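Batari Trail Series: progress report to the Vemier Community Sport Fund
2022-11-07

Hi all, and thanks for being patient with me on this one. I know the form asks for four headings and a page per heading, but you said last time that a plain letter was fine as long as the numbers were in it, so I'm taking you at your word!

First, the money. You gave us 3,466 dollars for the year. As of this morning we've spent 3,200 of it, which leaves 266 in the account. I'd like to carry that over to January if you'll let us, and I'll get to what it's for further down. The receipts are going to you in a separate envelope (the printer ate two of them and I've had to ask for copies, so if the envelope looks thin, that's why).

The biggest chunk went to timing. We'd been running the series off a stopwatch and a clipboard, and it was fine when a big turnout meant a dozen people and a dog. It stopped being fine last fall. We looked at buying a chip system outright, and then we looked at the price and laughed and closed the laptop. So we rented from Broltine for each of the races, mats and chips and the little box that talks to the computer. They were great to deal with. The mat got soaked at the Batari Ridge 10K and I was sure we'd lost the lot, but every finisher showed up in the results, and they were posted before people had found their car keys.

We did have one bad day with it. At the spring race I laid the mat too close to the coffee table, and anybody wandering over for a refill with a chip still on their shoe got themselves a second finish. One woman apparently ran a 10K in the time it takes to eat a banana. I fixed it by hand that night, and we now put the mat well back and have someone collecting chips right past the line.

Entries: 73 people signed up for the full series, and that's the number I promised to report on. You'll remember our target was 60, so I'm pretty happy. On top of that we get day entries, and those go up and down with the weather like they always do. The Yusof Farm race was the best one for that (dry, cool, a gorgeous morning, and the farm had just opened the lower field for parking). The midsummer race was the worst. It was brutally hot, I moved the start up an hour, and I should have moved it up two.

Now the beginner group, because I know that's the part you care about most. We said we'd run two ten-week blocks and we've finished both. The first block was a bit lopsided, I'll admit. I'd written the plan for people who could already jog a mile, and quite a few of them couldn't, and week three scared several of them off. I called the ones who'd left and asked them straight out what went wrong. They were very nice about it and also very clear! So for the second block I tore up the first month and started with walking, with short jogs in between, and nobody was asked to run longer than two minutes until week four. Way more of them stuck with it. A good number of the second group did the short course at Yusof Farm, and I got a bit teary at the finish, and I'm not sorry.

What I'd still like to fix is the handover. People finish the ten weeks and then the next thing on offer is the regular evening run, and that's a big jump. We tried a "slow pack" in the fall and it was too fast. I think it needs its own leader and its own route, a flat one, probably the canal loop out to the Batari footbridge and back.

Trail work is the part that's behind. We'd planned to have new course markers on the whole ridge section by now and we've got them on the lower half only. The posts came late, then the land office wanted a different color of arrow so hikers wouldn't mix ours up with theirs, and then it rained for what felt like a month. The upper half is on the list for January, weather allowing. The races haven't been held up by it (we flag the route the night before, same as ever) but flagging takes a whole evening and I'd love to have that evening back.

First aid training went ahead in the summer. Everyone who leads a run has now done the one-day course, me included, and we bought two decent kits to replace the one that was mainly expired Band-Aids. One kit lives with the race gear and the other goes out with the evening group.
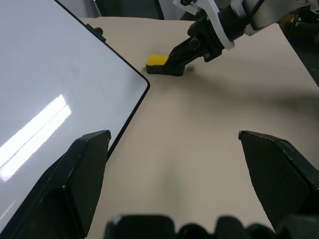 Next year's dates are the thing I've been going around and around on. Right now I've got five races penciled in, same as this year, with the midsummer one pushed back to early fall. That puts it pretty close to the Yusof Farm race, so one of them may have to shift again, and the farm can't give me a firm yes until they know when they're cutting hay. I hope to have the full list to you with my next report.

About that 266 dollars. I'd like to put it toward bibs we can reuse for the series runners. We go through a pile of paper ones every race and they end up in the trash, or all over the parking lot if it's windy. Broltine can supply cloth ones with the chip sewn in, and the leftover would cover a good part of the first order. We'd make up the rest from day entry fees. If you'd prefer it went to the remaining trail markers, tell me and I'll switch it, no hard feelings.

Looking further out, I'm planning to ask you for up to 3,000 dollars for next year. It's a bit less than this time since the kits and the training are done. Nearly all of it would be timing rental and the beginner blocks, with a little for that flat-route group if I can find a leader. I'll send a proper budget with the application.

One small request: could the next payment come in one piece? Broltine wants a deposit for the whole season up front, and this year I covered it myself until the second half came through. It was okay, but I'd rather not do it twice.

Come out and run one with us if you can. The spring race is the gentlest, and there's coffee.

Race director, Batari Trail Series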